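Small Rooms, Session Two -- floors, wall panels, sockets
Handout and notes, typed up fast, sorry for the gaps
Tutor: Kimie Hayashi. Notes tidied by Ataahua Stubbs
15/10/2021

Bring next time: tape measure, soft pencil, your half-finished plan of the Noguchi room. If you missed last session get the outline from Yae Ishida, she has spare copies.

Where we'd got to

Walls drawn, door drawn, window drawn. Most people had forgotten which way the door opens. Put the swing on. A door that hits a chair leg is a bad plan however nicely you've coloured it in.

Today is the stuff you stand on and the stuff you plug into. Dull, but it's what clients ring up about afterwards.

Floors

Pale floors: make a small room feel wider, bounce light back up, show dark fluff and hair. Don't show dust much. Dark floors the other way round -- dust by teatime, but kinder to crumbs of mud.

Pale next to dark grey panelling is the pairing in the Nultbridge scheme. Works because the line where they meet is crisp. If the line wobbles you see it straight away. So check the edge of the floor for straightness before anything gets ordered. Long straight batten, laid flat, look for daylight under it and along it.

Haruna Minami asked about skirting. With panels you can leave it off if the floor edge is neat, or use a thin one in the panel colour. White skirting between pale floor and dark panel gives you a stripe. Some like the stripe. Kimie doesn't.

Always try a floor sample in the actual room, flat on the ground. Not held up against the wall, the light hits it diferently. Leave it down for a day and an evening.

Wall panels

Dark grey soaks up light. Fine on one wall, heavy on all of them unless the window is generous. Matt hides dents better than shiny, but finger marks on matt are harder to shift. Test a corner with a damp cloth first, plain water, then a drop of washing-up liquid.

Panel height in the Custer drawing is 1,964 mm. Looks an odd figure, it's what was left under the shelf once the floor had gone down. Lesson: measure AFTER the floor build-up, or subtract it. Yuzuki Minami's group measured from the bare base and came out too tall, panels wouldn't stand up in the gap. Easy mistake, we've all done it.

Joints between panels: line them up with something. Edge of window, edge of door, edge of a cupboard. A joint that lines up with nothing looks like a leftover.

Soft things against hard things

Short bit this, ran out of time. Hard floor plus hard panels = echo. Clap in the room and listen. Fix with cloth: curtain, cushion, throw, thick knitted blanket. Dark knits look rich against pale floors but they shed on them, and ribbed knit snags on anything rough, so keep it off unfinished edges. Fold ribbed things, don't hang them, they grow.

Wash knitted throws cool, dry flat. Write it on the care sheet you leave with the client.

Sockets and plates

The bit everyone leaves till last and shouldn't.

Walk round the plan with a pencil and ask what gets plugged in where. Lamp, kettle, phone, hoover. Hoover is the one people forget. It wants a socket near the door with nothing stood in front of it.

White plate on a pale floor or pale wall more or less vanishes. White plate on dark grey shouts. Either match the plate to the panel or be brave and make a row of them, evenly spaced, on purpose.

Floor plates: handy in the middle of a room, no lead trailing across. But keep them off the walking line, away from chair legs, and nowhere a mop bucket will sit. Mark them on the plan with a square and the letter F. Cover types and ratings are for the electrician to choose, you only mark where and why. Do not unscrew anything yourselves on a site visit, not even to look.

Gap for furniture: in the Hullix exercise there's 1,000 mm kept clear in front of the cupboards, so any floor plate goes outside that strip. Draw the strip first as a light hatch.

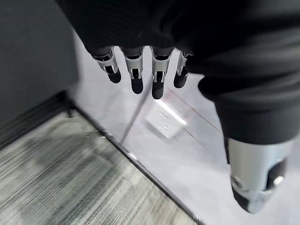
Should the sockets go on the plan before the furniture or after?
Rough furniture first, in faint pencil, then the sockets, then shuffle the furniture once more. Sockets are a nuisance to move and a sofa isn't.

Things that came up at the end

Rugs over floor plates -- don't. You can't get at the plate and there's a lump.

Colour of leads. Buy the lead to match the floor, nobody thinks to.

Yae asked if a plate can sit half on a panel joint. Please no. Shift the joint or shift the plate, one side or the other, cleanly.

Drawing scale: stay at 1:20 for the room plan, 1:5 for the edge detail where floor meets panel. Label the materials in words, no codes.

To do

Finish the plan with floor, panels and every socket on it.
One edge detail, floor to panel. Show thicknesses.
Half a page on why you chose light or dark underfoot. Plain English, no brochure talk.
Samples stuck on card, small, name on the back.

Marked plans come back in December. Lamps and shades next session, so have a look at where the shadows fall in your own kitchen before then and scribble it down.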